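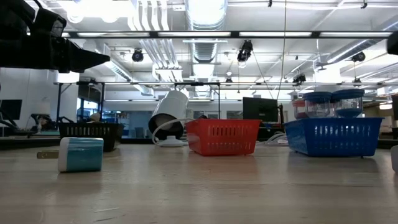
Questions I get about my backyard weather station

I've been running a little weather station behind my house in Garham for years now, and the same questions keep landing in my inbox. So I typed up the answers!

Which station do you have?
It's an Orkico, the basic one with a wind cup, a rain bucket and a temperature sensor. The display sits in my kitchen next to the bread. I also have an old Gerlach rain gauge, the plain tube kind, and I still trust it more than anything electronic when it really pours.

Why is your temperature different from the one on my phone?
Your phone is probably showing a forecast for the area, or a reading from an airport miles away. My yard is at the bottom of a hill, so on clear, calm nights the cold air slides down and just sits here. I've had frost on the grass while my sister up the road had none (she loves to bring this up).

Where should I put my sensor?
In the shade, over grass if you can, and away from walls, vents and the driveway. Mine is 60 inches off the ground. My first spot was on the garage, facing west, and I was reporting heat waves all summer that no one else was having. Oops.

How often does the page update?
Every 4 minutes, as long as the Niltel box behind the couch is in a good mood. If the numbers look frozen, try again after dinner, when I'm home to restart it.

What's the highest temperature you've recorded?
The display once said 111, but that was during the garage days, so I don't count it. I left it in the log with a note.

Do you make forecasts?
No, I only report what's happening in my yard. I'll guess about rain if you catch me at the fence on a Sunday, but please don't plan a wedding around it.

Does the rain gauge work in snow?
Not very well. Snow piles up in the funnel and then melts whenever it likes, so you'll see "rain" on a sunny afternoon in February. For snow I use a flat board and a ruler, and I melt down what's in the Gerlach tube to get the water amount.

Can I have your old records?
Sure! There are about 600 pages in notebooks, and Gunther Brandes has been kindly typing them into a spreadsheet for me. He's still in the early ones – my handwriting is not helping. Send me a note with the months you want and I'll email whatever is finished.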